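Grelham tracker – garment folding, handheld demos
Ticket: trained policy closes its fingers on nothing
Opened by: Maritza Cabrera
Status: resolved, pending someone else believing it

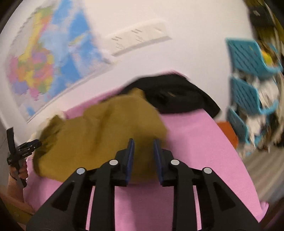
Symptom: policy trained on the folding demos goes to the garment, lines up nicely, closes just above the cloth and lifts a generous handful of air. It then folds the air. The fold is quite good.

Offline error on the held-out demos is low, so the numbers say all is well. The garment disagrees.

Comment, Pak-hei Yeh
Is it the dark clothes? Black on black fingers has bitten us before. Try it with only the mustard one.

Comment, Maritza Cabrera
Tried. Misses the mustard one with equal confidence. Also swapped the finger pads, cleaned the lens and restarted everything, in that order, so I can't be accused of skipping the ritual.

Comment, Chia-jung Cheung
What lag are you assuming between image and gripper width? Kandasamy (our logger, for anyone new) stamps the width when it is written and the image when it is exposed. Those are different moments and always have been.

Comment, Maritza Cabrera
Assuming zero. It says zero in the config. I wrote the config.

Comment, Chia-jung Cheung
Ah.

Comment, Maritza Cabrera
Measured it by opening and closing the fingers in front of the lens and sliding the width signal along until it matched the pad gap in the images. Best match at 84 ms. Left and right units agree, so at least they are wrong together.

Reprocessed the demos with the offset and retrained, 3 seeds, same settings otherwise. All 3 now close on cloth. Before the fix, none did. One seed still grabs two layers where it wants one, but that is a separate ticket and a separate mood.

Comment, Ming-te Kwan
Did offline error improve?

Comment, Maritza Cabrera
Slightly worse. We should stop picking checkpoints by it – I believe I said so in October and then carried on doing it.

Comment, Pak-hei Yeh
Does this affect the Drokomthorpe set? Same logger, older firmware.

Comment, Maritza Cabrera
Almost certainly, and the offset may differ. Don't paste in 84. Run the sweep on each unit first. Script is in the Tusanitz repo under tools, next to the four other scripts that claim to do this and don't.

Closing once Ming-te has repeated it on his own machine.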